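Dristari and the Setup Shift: What Changes When the Table Gets Cleared by Machine
Student project report, Applied Work Studies, Milton

1. Why I picked this

Most of what I read before starting was written by people selling something. The claim is always that the robot takes the dull part and the worker gets the interesting part. I wanted to see what the interesting part was. Urka is a catering and event-hire firm in Milton with 22 people on the setup crew, and since January it has been testing a robot arm called Dristari on table work: cloths, bins, baskets, the small stuff that gets packed and unpacked at every job. I was allowed to sit in the test room on Tuesday afternoons and to talk to the crew on their breaks.

2. The task

Cloths are the hard part. A bin stays where you put it and keeps its shape. A tablecloth has creases, a wavy border and no fixed outline once you pick it up, and people on the crew handle one without looking at it. 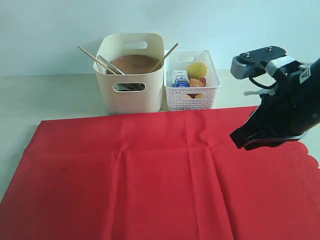 The supplier, Pangaribuan, logged 1374 attempts at cloth handling during the trial and told me so in the first email. I asked how many of those a crew member had to step in on. I asked twice more. The number I got was for a different task, so I have left it out.

3. What the crew said

Necati Yalçınkaya has worked setup for 9 years. His job title is now "cell attendant" on Tuesdays and the old one the rest of the week, at the same pay. I asked him what an attendant does. "I put the things back so it can try again," he said. He didn't think the machine was bad. He thought it was slow, and he minded being slow along with it, because on a normal shift he sets his own pace and talks to people.

Two others told me they liked attending better since it was easier on the back. I believe them, and it belongs in the report. But both also said they had been told nothing about who gets the attendant shifts if the trial goes on, or whether there will be as many of them.

4. Measuring the wrong thing

Management's case rests on hours. The slide I was shown had 2000 labor hours saved per year. It doesn't say where the attendant's hours go, and when I asked, the answer was that attending is "training cost" and will disappear. Maybe.

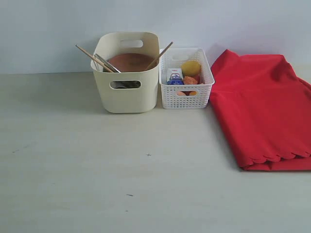 My own notes cover too few afternoons to prove otherwise. They do show that someone from the crew was in the room every time I was, and that this person was doing physical work for a good part of it.

5. Limits

I only talked to people who were willing to talk. I didn't see an actual event, only the test room, and Pangaribuan would not share its raw logs. If I did this again I would ask for the shift rosters first and the interviews second.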